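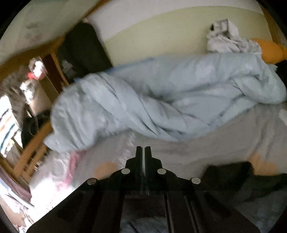

연회색 시트를 씌운 침대

Puren 음성 도우미 자주 묻는 질문

기능 목록은 어디에서 볼 수 있나요?
Puren 앱을 열고 하단의 '도우미' 탭을 누른 뒤 '전체 기능'을 선택합니다. 11월 업데이트부터 목록이 13개 분류로 나뉘어 표시됩니다. 이전 버전에서는 분류 없이 가나다순으로만 보입니다.

업데이트했는데 예전 화면이 그대로 나옵니다.
새 화면은 계정별로 순차 적용됩니다. 앱을 완전히 종료했다가 다시 실행해 보시고, 그래도 바뀌지 않으면 설정 > 앱 정보에서 버전을 확인해 주세요. 태블릿은 휴대전화보다 적용이 늦습니다.

스피커를 몇 대까지 연결할 수 있나요?
한 계정에 8대까지 등록됩니다. Clallent 스피커와 Seo 디스플레이를 섞어서 등록해도 됩니다. 한도를 넘기면 새 기기를 추가할 때 기존 기기 하나를 해제하라는 안내가 나옵니다.

방마다 다른 이름을 붙일 수 있나요?
가능합니다. 기기 설정에서 '위치 이름'을 누르고 한글, 영문, 숫자로 입력합니다. '안방'과 '안방2'처럼 발음이 비슷한 이름은 명령이 엉뚱한 기기로 전달될 수 있으니 피하는 편이 좋습니다. 특수문자는 저장되지 않습니다.

밤에는 작은 소리로 대답하게 하고 싶습니다.
'야간 응답'을 켜고 시작 시각과 종료 시각을 정하세요. 기본값은 오후 11시부터 오전 7시까지이며 응답 음량은 40%로 설정되어 있습니다. 알람 음량은 별도 항목이라 야간 응답의 영향을 받지 않습니다.

루틴은 어떻게 만드나요?
'루틴' 메뉴에서 더하기 버튼을 누르고 시작 조건과 동작을 차례로 고릅니다. 시작 조건은 음성 문구, 시각, 기기 상태 중에서 선택합니다. 저장한 루틴은 바로 켜진 상태가 됩니다. 잠시 쓰지 않을 때는 삭제하지 말고 목록 오른쪽의 스위치를 꺼 두시면 됩니다.

메모를 음성으로 남기면 길이 제한이 있나요?
메모 한 건은 400자까지 저장됩니다. 그보다 길면 뒷부분이 새 메모로 나뉩니다. 나뉜 메모는 앱에서 합칠 수 없습니다.

Idton 조명이 검색되지 않습니다.
조명과 휴대전화가 같은 와이파이에 있는지 먼저 확인하세요. Idton 조명은 2.4GHz 대역만 지원하므로 공유기에서 두 대역의 이름을 따로 설정한 경우 2.4GHz 쪽에 연결해야 합니다. 다른 앱에 등록된 조명은 그 앱에서 해제한 다음 전원을 껐다 켜고 다시 검색합니다.

음성 기록을 지울 수 있나요?
앱의 개인정보 메뉴에서 한 건씩 또는 전체를 삭제할 수 있습니다. 삭제한 기록은 복구되지 않습니다. 자동 삭제를 켜 두면 정해진 기간이 지난 기록부터 지워집니다.

인터넷이 끊겨도 사용할 수 있나요?
이미 설정해 둔 알람과 타이머는 울립니다. 날씨, 음악, 검색, 루틴은 연결이 복구된 뒤에 사용할 수 있습니다.

원하는 답변이 없으면 앱의 '문의하기'에서 기기 모델명과 앱 버전을 함께 적어 보내 주세요.

관련 도움말
Clallent 스피커 초기화하기
Seo 디스플레이 화면 밝기 조절
가족 계정 초대와 해제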